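Breath Log, Jirari Station

The evening practice at Jirari ran on a fixed schedule: eight poses, 20 breaths in each. The instructor recorded every exhale on a strip of paper and filed it at Eide.

On 21 October 2020 the log showed 26 breaths in the final pose. She checked the count twice — the extra six were not hers. 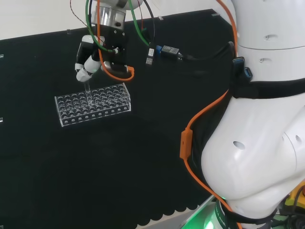

The breathing continued after she stopped. She thought of a glass tube held upright over a clear rack, and kept her spine the same way until it ended.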